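In praise of the long table

There is a table in the library at Billthorpe that seats fourteen if everybody likes each other and ten if they don't. I have eaten soup at it, sorted seed packets on it, and once helped a stranger fold a parachute on it (a real one, from a jumble sale, she wanted the silk). I think it is the best thing the town owns, and I'd like every town to have one.

I mean a proper long table, indoors, in a public place, with no till next to it. You can sit down at it without buying anything. You can spread things out. That last part matters so much more than people who design public rooms seem to think! Go into almost any new building that calls itself a community hub and you'll find little round tables on a single leg, just big enough for two coffees and a phone. They're lovely for a chat. Try cutting out a dress pattern on one.

Dénes Somogyi, who taught me to bind books, used to say that most hobbies die for lack of a surface. He lived in a flat with a fold-down shelf in the kitchen and did all his pressing on the ironing board. When Billthorpe finally put its long table in, one November, he arrived with two carrier bags of paper and stayed until they turned the lights off. Within a month he had 6 regulars, and I was one of them. I still can't sew a straight spine, but I know four people in my street whom I'd only ever nodded at before.

And it's the mixture that I love. A booked room gives you a class, everyone facing the same way and doing the same thing. A long table gives you the bookbinders at one end, a man with his tax papers in the middle, and two girls doing geography homework at the other, and by four o'clock the man with the tax papers is being told about oxbow lakes. I have seen Chantelle Mthembu, who mends clocks and is not a chatty woman, explain an escapement to a toddler for twenty minutes. You couldn't put that on a timetable if you tried.
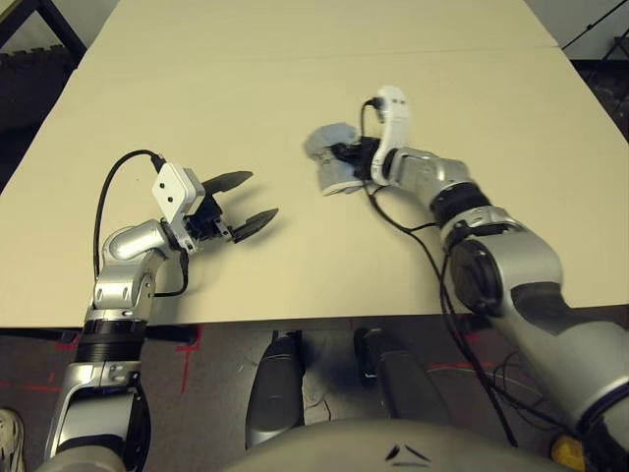
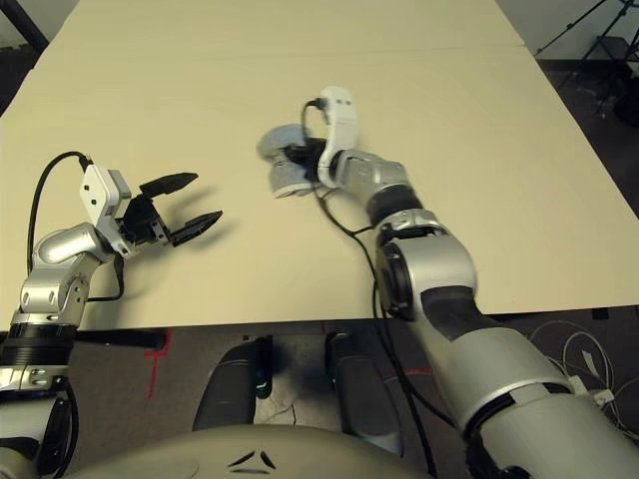
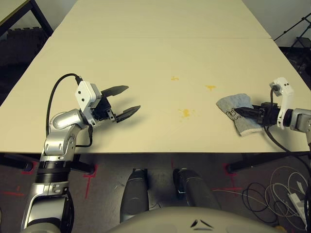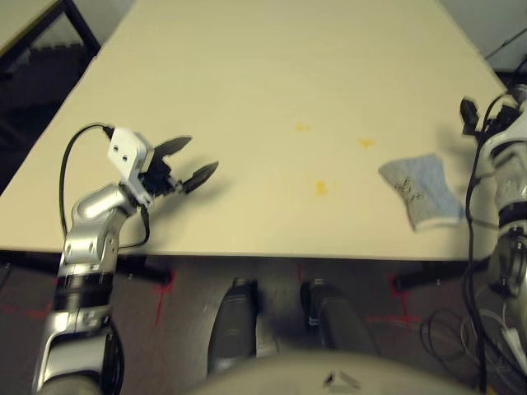
Pale tabletops, the kind I'd have in every library.

The usual objection is space. A long table eats floor, and floor is what libraries are short of. Fair enough. But look at what's standing on the floor now. Lovel had a leaflet carousel, a broken photocopier and a display about a bypass that opened years ago, and once those went there was room for a table and both its benches. Gráinne Gilmartin, who campaigned for it, went along to a meeting with the floor plan and a pair of scissors and cut the photocopier out in front of everyone. I wish I'd been there.

The other objection is mess, and here I get a bit heated. Yes, there will be glue. Somebody's child will go over the edge of the paper with a felt tip. I've heard it suggested that a shared table should be covered, or wiped between users, or kept for "clean activities", whatever they are. Please don't! A table that people are afraid to mark is a table they'll stop using, and then you've got an expensive way of holding up a vase. Buy something plain and tough, let it get scruffy, and sand it down every few years if it bothers you.

Height is worth a thought too. The one at Trastedberg is a beautiful piece of joinery and far too tall, so that anyone under fifteen works with their elbows up round their ears. An ordinary dining height suits nearly everybody, and a wheelchair should be able to get right under at both ends. Put sockets in the floor if you can afford it. Put it near a window whether you can or not.

I'd also say leave it unbookable. Refilwe Molefe and I have argued about this for years, usually at the table. She runs a quilting group and would like Tuesdays guaranteed, and I can see why, having watched her wait an hour with a double bedspread in her arms. My answer is that a second table costs less than a booking system. Her answer is that I don't quilt.

So if your library is being done up and they ask you to fill in a form about it, ask for a table. Write down how long you'd like it to be, then add a bit.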